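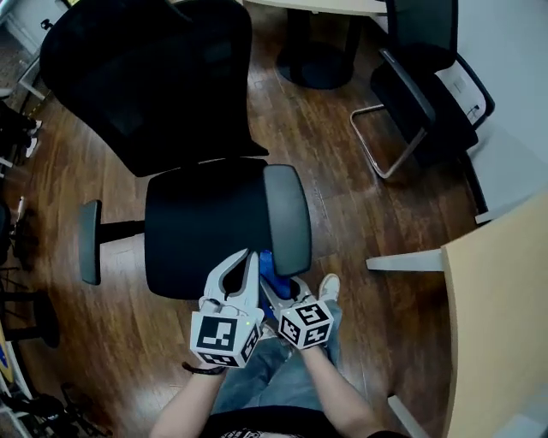
Posted to the Levano Workshop Wiki by the Pinto page editor | Last changed October 9, 2023

Home Projects Robots Tool Guides Members Search

Pinto (hand-held gripper)

Pinto is a pair of hand-held robot grippers designed and built at Levano, the shared workshop in Wukport. You hold one in each hand and do an ordinary chore with them, and the record of how they moved gets used later to teach the Felitz arms (see Felitz, separate page) to do something similar. I've been part of the build from the first ugly version, so I'm writing this page in my own voice, and anybody with an account is welcome to fix it up!

Name

We had a box of beans on the bench the day we tested the first jaws. That's the whole story.

Construction

Each gripper has a handle, a pair of jaws and a white cube with black-and-white square markers on it. The jaws are curved, and we went through a silly number of shapes before settling on that curve (the straight ones kept pinching cloth at the tips and letting the rest slide out). The shells are white mainly because Levano had a lot of white filament on the shelf, and I've come to like it, though it does show every fingerprint.

The markers are what the software looks for when it works out where each gripper is and which way it's pointing. They go on more than one face of the cube so you can turn your wrist and still have a pattern facing the camera. Print them on matte paper. We used glossy sticker sheets for the first set and the overhead lights washed them right out, and I spent an entire Saturday blaming the code. Leave a white border around the pattern, too. I trimmed mine right up to the black once, to make it look tidy, and the software stopped finding it at all.

A small indicator near the top of the cube glows green when the gripper is ready to record. It was red in the original wiring, which made visitors think something was wrong.

The camera is worn on the head and looks down at your hands. It sees a lot besides the work: your jeans, your sneakers, half the furniture. The software doesn't mind that, but tuck in anything you wouldn't want recorded, and take your badge off.

Use

Most of our sessions are cleaning and tidying jobs. The office chair is the one I'd give to a beginner, and it's the one at the top of the page: black mesh back, dark padded seat, gray armrests, with the right gripper holding something blue against the near edge of the seat. You can walk around a chair, it's a good height, and if you bump it nothing happens except that it rolls off a little. Lock the casters or wedge them if that bothers you.

A session usually goes like this. Charge both grippers, put the camera on, and look down at your hands until the preview shows both cubes. Start recording, do the chore at a calm pace, put everything down, stop recording. We keep each take under 3 minutes, as the longer files were a pain to sort through afterward. Type the name of the chore in the log before you start the next take, or you'll have a folder full of mystery files like I did last December.

Slow hands help. I'm a fast wiper by nature (I have kids) and my early takes were mostly blur. It's also surprisingly hard not to reach in with a spare finger when the cloth bunches up. If you do, just scrap that take and go again.

Wear and tear

Jaw screws work loose. Check them every 9 takes, or whenever the jaws start to click. The charging lead on the left gripper is the weak spot, and it has been resoldered more often than I'd like to admit, so please don't carry the thing by its lead. Spare jaws live in drawer 11, under the soldering bench, along with the matte paper and the tiny hex key that everybody walks off with. Bring it back!

Relation to the Felitz arms

Felitz uses the same jaw shape as Pinto, which is the reason for the whole exercise: a grip that works in your hand has a fair chance of working on the arm. We passed 2,000 recorded takes over the summer, chairs and tabletops mostly. Felitz can now pick up a folded cloth and push it along a flat surface. Armrests still give it trouble. It comes in too low, hits the side of the pad and stops, and we haven't agreed on whether that's a recording problem or an arm problem. My money's on the arm.

Known issues

The right gripper reads slightly more closed than it is. There's a correction in the settings file, but it gets wiped when you update, so write the value down somewhere.

Sun through the side windows late in the day throws hard shadows across the markers. Pull the blinds.

Dark cloths are hard to pick out against a dark seat when you review the footage. Use a bright one if you can find it.

See also

Felitz arm
Printing and mounting markers
Borrowing equipment from Levano

This site uses cookies to keep you logged in and remember your settings. Accept Decline Read our cookie policy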